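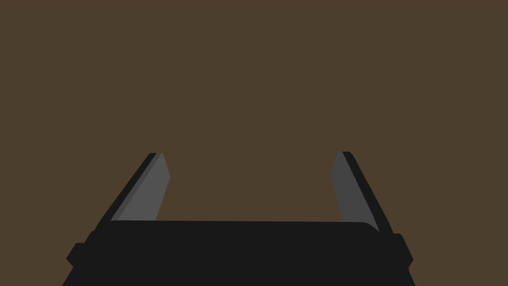
深色墙好不好看，一大半在开漆桶之前就定了。我家书房这面墙前前后后刷过两遍才满意（不是两道漆，是整个推倒重来两遍！），所以这一节我会写得啰嗦一点，前面讲腻子和打磨的部分麻烦你耐着性子看完。我想要的效果你看图里手指之间和四周那片深棕就明白了：颜色从头到尾一个样，平平的，没有纹理，没有接缝，也没有哪里深一块浅一块。浅色墙有点小毛病，眼睛自己会帮你糊弄过去，深棕色可一点情面都不讲，哪怕一个指甲印，傍晚侧光一打过来就在那儿冲你招手。

这份说明前面几节讲的是选房间和算用量，从这里开始动手。我用的漆是Zalthorpe的深棕哑光，色号559，下面提到的干燥时间和稀释方法都是按这桶漆写的。你要是用别家的，步骤可以照搬，时间请看自己桶上的标签。

四、动手之前

4.1 要准备的东西

漆和底漆不用说了。另外还要：
腻子粉或者现成的膏状腻子（小面积我推荐膏状的，省得调）
一宽一窄两把刮刀
粗细两种砂纸，最好再配一块带把手的磨板
Brurero的短毛滚筒，一定要短毛
斜口刷一把，刷边角用
美纹纸，我用的是Tilleo的低粘款
塑料保护膜、旧床单、旧报纸，有什么铺什么
手电筒或者能夹在桌边的台灯
口罩、帽子，还有一件你再也不想要的T恤

滚筒我要多说两句。第一遍我图便宜，用了五金店门口筐子里的长毛滚筒，刷完整面墙像橘子皮一样，摸上去疙疙瘩瘩。我还以为是漆的问题，气呼呼打电话给卖漆的Danica Vasić，她听我说完只问了一句“毛多长”，我拿尺子一量，就没声儿了。短毛滚筒吃漆少，要多蘸几次，胳膊累，但出来的面细得多。

注意：新滚筒都会掉毛。先用胶带在滚筒上粘一圈撕下来，粘几次，再用清水冲一遍，甩干晾透再用。白毛掉在深棕色的漆里有多显眼，你可以想象一下。

4.2 腾地方

1. 把家具搬离墙面，搬不动的挪到房间中央，用塑料膜罩好。膜的下沿用胶带粘在地上，不然打磨的灰会从底下钻进去。

2. 把墙上的钉子、挂钩、膨胀管全部拆掉。膨胀管拔不出来的，往里敲进去一点，让它低于墙面，后面用腻子盖住就行。

3. 先关掉这一路的电，再拆开关和插座的面板。拆下来的螺丝装进小袋子，贴在对应的面板背后。我上次全扔在一个茶杯里，装回去的时候试了半个下午。

4. 地面先铺塑料膜，再铺旧床单。光铺塑料膜会打滑，漆滴在上面也半天不干，踩一脚就满屋子走。床单能把漆吸住。

警告：断电之后请用试电笔再确认一遍。我家这套老房子的书房插座和走廊灯走的是同一路，开关箱上的标签却写着“厨房”。标签不能信，试电笔可以信。

五、补墙

5.1 找毛病

天黑以后再做这一步，效果最好。关掉顶灯，把台灯或者手电筒贴着墙面放，让光几乎平行地扫过去。你会看见一些白天完全看不见的东西：旧的滚筒印、上一任房主补过的疤、石膏板接缝那里微微鼓起的一条。看见一处就用铅笔画个小圈。

铅笔别用力，圈画在毛病旁边，别画在毛病上面。也千万别用圆珠笔或者记号笔！那玩意儿会从漆底下渗出来，浅色底漆盖不住，深棕色的面漆干了以后它又会泛出一圈油光。我厨房门后面那个若隐若现的笑脸就是这么来的。

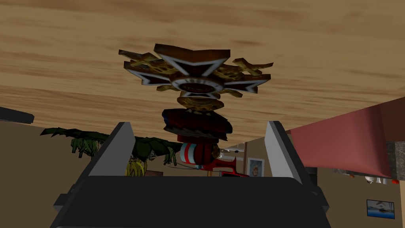
画完圈，从左到右、从上到下再扫一遍，这次把灯换到另一侧。光从左边来和从右边来，看到的坑不一样。Tomoyo Onishi教我的办法更彻底，她刷墙之前会把灯放在地上往上照，专门找那种横着的波浪。我起初嫌她小题大做，后来在自己墙上照出来一条从窗边一直延伸到门框的浪，就老老实实照做了。

5.2 上腻子

1. 把坑洞里松动的碎渣抠干净，边缘翘起来的旧漆皮用刮刀铲掉。铲到铲不动为止，铲下来的面积多半比你预想的大，别心疼。

2. 用湿海绵把要补的地方擦一下，擦到微微发潮就好。太干的墙会把腻子里的水一口气吸走，腻子就开裂。

3. 窄刮刀取腻子，压进洞里，再用宽刮刀一刀带过去。深的洞分次填，每次填薄一点，等干透再填下一层。一口气填满的后果是表面干了里头还是软的，过几天中间会陷下去一个小窝。

4. 最后一层腻子往外刮宽一些，比洞本身宽出一大圈，边缘要刮得薄薄的，像没有一样。这样打磨的时候过渡才自然。

5. 石膏板的接缝如果开裂，先贴一条接缝纸带再上腻子。只用腻子填，来年冬天一开暖气准保又裂。

提示：膏状腻子盖子一打开就开始变硬，取够用的量放在小板子上，马上把盖子盖回去。桶沿上干掉的渣要擦干净，掉进去一粒，刮的时候就会在墙上拖出一道长长的沟。

5.3 打磨

先粗后细。粗砂纸只对付腻子高出来的地方，细砂纸负责把整面墙顺一遍。对，整面墙，包括没有补过的地方。旧漆面磨一磨，新漆才抓得住，而且补过的地方和没补过的地方手感要一样，刷出来光泽才会一样。

磨的时候画圈，手上别使劲，让砂纸自己干活。每磨一会儿就把灯凑过来斜着照一下，再闭上眼睛用手掌摸。手比眼睛灵，我好几处都是摸出来的。

注意：请戴口罩。老房子的旧漆里可能含铅，如果你的房子有些年头，而且不知道最底下那层漆是什么时候刷的，先买测试条测一下，测出来有问题就别自己磨，请专业的人来处理。

打磨完先用吸尘器带软毛刷头吸一遍墙，再用拧得很干的布擦一遍，然后开窗，去喝杯茶。灰要落一阵子才落干净，别急着开漆桶。

六、底漆

很多人想省掉底漆，尤其是在漆桶上看到“自带底漆”这几个字的时候。我第一遍就省了，结果补过腻子的地方全成了一块一块的哑斑，白天看像得了皮肤病。腻子比旧漆面吸水厉害得多，面漆里的东西被它喝掉了，光泽自然就不一样。

6.1 给底漆调色

深色面漆底下别用纯白的底漆。请卖漆的人往底漆里加一点灰色或者棕色，中等深浅就行，用不着和面漆一样。白底上刷深棕，遮盖不匀的地方会透白，你就得一道接一道地往上加，越加越厚，最后边角上流出来的漆能当钟乳石看。

我的底漆是Danica按224号灰调的，她说这个灰偏暖，托得住棕色。我盯着看了好久，没看出哪里暖，可是面漆刷上去以后确实比第一遍沉稳得多，所以我以后都听她的。

6.2 刷底漆

1. 贴美纹纸。天花板、踢脚线、窗框和门框都要贴，贴好以后用指甲或者塑料卡片沿边压一遍。

2. 斜口刷先把四边和开关盒周围刷出来，宽度比滚筒能够到的地方多出一截就够。

3. 滚筒从上往下滚，底漆不用讲究花样，均匀、不漏就好。

4. 等它干透。桶上写多久就等多久，天气潮的话多等一阵。

5. 再拿手电筒照一次！底漆会把所有漏网的坑都亮出来，这是你最后一次后悔的机会。发现坑就补，补完磨，磨完在那个位置再点一层底漆。

我在第5步又找出来一堆，当时真想装作没看见。Willy Dierckx那天正好过来借梯子，站在门口说了句“你不补，以后每天坐在这儿就只看得见那一个坑”。他说得太对了，我就补了，梯子也就没借成。

七、面漆

好了，终于到这一步了！

7.1 开桶和搅拌

如果你买了不止一桶，先全部倒进一个干净的大桶里混匀，再分着用。哪怕色号一样，不同批次也会差那么一点点，平时看不出来，两桶在墙中间接上的时候就看得出来了。

搅的时候用扁平的木棍，从桶底往上翻，慢慢搅，别打圈猛转，会搅出气泡。深色漆的颜料沉得厉害，桶底那层像巧克力酱一样的东西要全部搅开。我一般搅到胳膊发酸，再换只手接着搅。

第一道可以稍微兑一点水，按桶上标签给的上限以内来。第二道不要兑。

7.2 第一道

1. 关窗，关暖气，关风扇。深色哑光漆最怕干得太快，前一滚已经干了，后一滚压上去就留一条印子。等整面墙刷完再开窗通风。

2. 从靠窗的一侧开始，往房间里面走。

3. 斜口刷刷一小段边，马上用滚筒跟上。不要像刷底漆那样把四边全刷完再来滚，边上的漆先干了，整面墙会像镶了一圈相框。有人帮忙最好，一个刷边一个滚。

4. 滚筒蘸漆以后在漆盘斜面上来回滚匀，别滴滴答答地往墙上糊。

5. 先滚一个大大的W形把漆铺开，再上下把空隙填满，最后从顶到底轻轻地拉一遍，方向始终一样。

6. 下一段压住上一段还湿着的边，接着往前走。

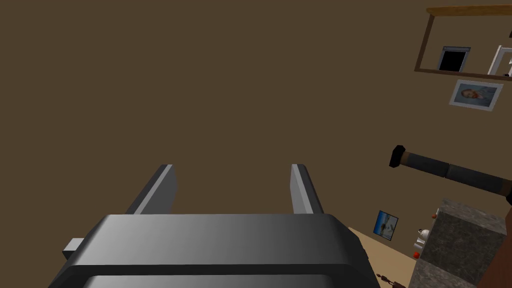
整面墙要一口气刷完，中间不要停下来接电话，不要去开门拿快递，也不要突然觉得饿。我说真的。我第一遍刷到中间停下来吃了碗面，那条接痕后来什么光线底下都能看见，一竖条，笔直笔直的，Sarla Kandpal来做客的时候还问我那里是不是原来有根柱子。

如果墙实在太长，一个人顾不过来，就找一个天然的断点，比如墙角、柱子或者门框，在那里收住。千万别在一片平面的正当中停。

注意：看见漏刷的地方，只要旁边的漆已经开始收干，就别去补！忍住，等第二道。半干的时候拿滚筒回去蹭，会把漆皮拉起来，留下一块发亮的疤，比漏刷难看多了。

7.3 第二道

第一道看起来很可能很糟，斑斑驳驳的，一块深一块浅。别慌，也别半夜发照片给卖漆的人（Danica如果看到这里，再次对不起）。湿的时候和干的时候颜色本来就不一样，等它彻底干了再说。

1. 干透以后，用细砂纸极轻地把整面扫一遍，去掉落在上面的毛和小颗粒，再用干布擦净。

2. 滚筒重新蘸漆，做法和第一道一样，漆不兑水。

3. 最后那一遍从上到下的轻拉要更仔细，滚筒上几乎不带漆，靠自重往下走。

4. 关着顶灯，用侧光边刷边看。漆还湿着的时候有流挂，马上用滚筒带开，过了那一会儿就只能等干了再磨。

两道通常就够了。要是第二道干透以后还有透底，整面再来一道，不要局部补。哑光深色漆局部补过的地方永远是一块补丁，哪怕用的是同一桶漆、同一个滚筒。

7.4 撕美纹纸

漆摸上去不粘手、还没有硬透的时候撕。贴着墙面往回折，慢慢地拉，角度尽量小。撕早了漆会流进去，撕晚了会把漆边一起扯下来。

要是不小心拖到第二天才想起来（我就是），先拿美工刀沿着纸边轻轻划一道，再撕。刀片换新的，钝刀会把漆啃出锯齿。

八、养护和常见的毛病

8.1 头几天

表面很快就干了，可是漆膜要过7天才算真正硬下来。这段时间不要擦，不要靠，家具离墙远一点，也别急着把画挂回去。我把书架提前推了回去，书架背面的角在墙上蹭出一道白印子，现在那个位置永远摆着一盆龟背竹。

8.2 日常清洁

哑光漆怕擦。用力擦过的地方会发亮，越擦越亮，所以清洁的原则就是能不碰就不碰。灰用软毛掸子掸，手印用微湿的超细纤维布轻轻按，按完就走。不要用带磨砂的海绵，厨房去油剂更不要想。

手经常摸到的位置，比如开关旁边和门框边上，如果你家有小孩或者有大狗，可以考虑换成同色的蛋壳光。两种光泽在墙角处分界，看着很自然，在平面中间分界就不行了。

8.3 毛病对照

发亮的竖条：滚到一半停过，或者回头滚了半干的地方。整面轻磨，再刷一道。

橘子皮：滚筒毛太长，或者漆蘸得太多。磨平，换短毛滚筒。

补过的地方颜色发暗：没刷底漆，或者补完腻子没有再点底漆。局部上底漆以后，面漆要整面刷。

起泡：底下有潮气，或者墙没擦干净就上漆。把泡铲掉，先找潮气从哪儿来的，找到了再谈刷漆。我朋友Senad Stoyanova家的走廊起泡，铲了三回，最后发现是隔壁浴室的水管在渗。

白边：美纹纸没压实，底下渗了漆，或者撕的时候把边带起来了。用小号画笔蘸面漆慢慢描，手抖的话先喝口水，坐下来描。

颜色和色卡不一样：先看是不是灯的问题。冷白光底下的深棕会发灰，甚至有点发绿，换成暖光再看。我书房原来的灯泡就是冷白的，刷完当晚差点以为漆调错了，后来换到Obradović的暖光灯泡，颜色一下子就对了。买漆之前最好把样漆刷在一块硬纸板上，早上、下午、晚上开灯以后各看一回，贴在不同的墙上看。

8.4 剩漆怎么存

倒进小一号的密封罐里，罐子越满越好，空气少就不容易结皮。盖子上写清楚牌子、色号和刷的是哪间房，再在罐子外面抹一道漆，以后不用开盖就知道是什么颜色。放在不会结冰的地方，水性漆冻过一次就废了。我有一罐放在车库里过了个二月，打开一看，成豆腐渣了。

滚筒和刷子趁湿用温水洗，洗到水变清为止，深棕色要洗很久，很久。刷子洗完把毛捋直，挂起来晾，别毛朝下立在杯子里。

开关面板和插座面板等墙面硬透以后再装，螺丝拧到贴住墙就停，拧太紧会在面板周围压出一圈裂纹。装好再合上电闸，每个插座都插个小夜灯试一下。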